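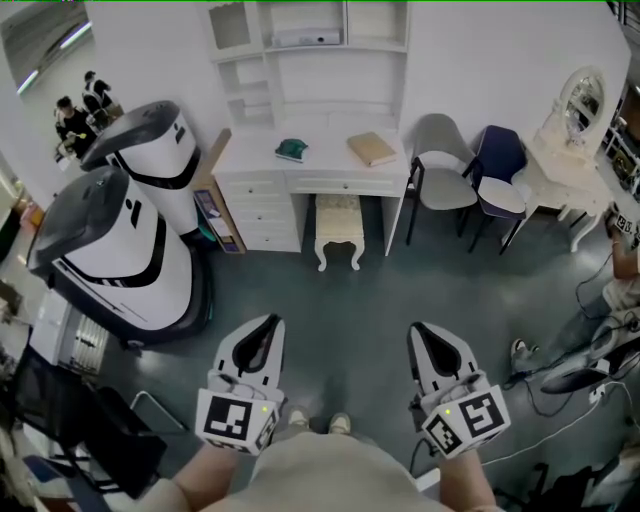

1,922 takes and a question

Skudthorpe closed out April with 1,922 recorded takes, and the Jadoon team would like everyone to know it. Fine. It's a big number, and people's wrists went into it. I'd still like somebody to tell me what it buys us.

For readers on other floors, a quick recap. One person holds a gripper in each hand and does a household chore the slow way, picking a thing up, moving it, putting it down. The motions get logged and go into the training set. The bet is that a robot can learn the chore later without anyone walking it through.

Razia Jafri runs the room and keeps the task list, which stands at 19 chores. She thinks we're on the right track. "Every take is a take we didn't have," she told me. True enough, but Ehsan Mirani pulled a batch for review and found the same cushion going from the same spot to the same spot, over and over, by the same two people. A model fed on that may learn cushions. It may also learn Hammad's elbow.

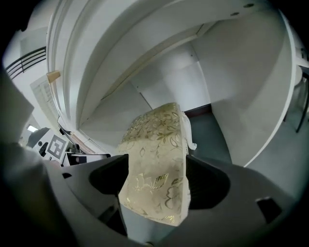
The floral cushion in the gripper at Skudthorpe.

Hammad Mengal takes the elbow remark well. His view is that soft things are hard enough to deserve the repeats, and that a cushion never folds the same way twice. I'd believe it faster if we had a test to show it. So far we have 2 trial runs of the trained policy, both on the cushion, both in the room where the data came from. Ngozi Adeyemi has asked for a third in a place the system has never seen, with a cushion it has never seen. That request is still open.

Meanwhile the plan for next month is more takes. Wenceslao Espinoza wants bad ones kept too, with the drops and fumbles labeled, and I'm with him on that. At present a dropped cushion gets deleted and done over.

If you'd like a turn with the grippers, ask Razia. Left-handers especially, as we have none. Sessions start at 9:30 and run until lunch. Bring your own cushion.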